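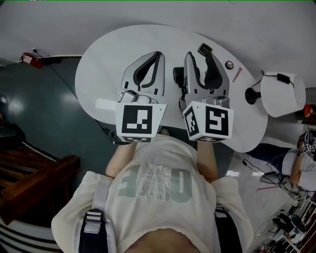 Print this article | E-mail to a friend | 14 comments

The Table at the End of the Wall

Every home has one small table that was bought for a single purpose and has not been used for it since. Ours came from a shop called Tralach, which sold it as an "occasional table." The occasion was going to be breakfast. In 18 months it has hosted breakfast 3 times, one of which was a banana.

What it hosts instead is a lamp, a pen, a sheet of paper and something small and round that everyone in the household assumes belongs to somebody else. I have seen the same arrangement in every apartment I've visited for this piece. The lamp changes, the pen changes, the small round thing is eternal.

Apostolos Vasilakis has been selling side tables and lamps for most of his adult life, lately at Tsolakis, a narrow shop with too much stock and one chair for customers. He has firm views on the subject. A table against a wall, he told me, should be white if the wall is white, and it should have no corners. "People walk into corners," he said. "Then they come in here and want to show me the bruise."

He is also a drum shade man. White shade, black base, and keep the cord where you can find it. He likes a switch on the cord and regards a switch up under the bulb as a punishment for people who read at night. I bought a lamp like this from him years ago, a Collen, and have since spent many happy evenings patting the floor in the dark for the switch. He says I have put it on the wrong side of the table. I have not told him there is only one side with an outlet.

Then the pen. A thin pink pen will stay on a side table forever, and I have a theory about why: people only steal the good black ones. Mine has outlived a couch. It writes on the second try, if I press, and it has been used to sign for every package that has come to the door since December.

The paper is harder to explain. It is a square white sheet, and as long as it stays blank it can't be thrown out, as it may be needed for a list. The list, when it comes, gets written on the back of an envelope.

I tried clearing the lot. Vatine makes a shallow tray for exactly this, with 5 compartments, and for one week I was a person with compartments. The tray is now under the bench with the striped things I also mean to deal with. The table took 60 seconds to fill up again - I was standing next to it at the time, holding the pen.

Share (27) | Print | Back to top
Contact us | Copyright, all rights reserved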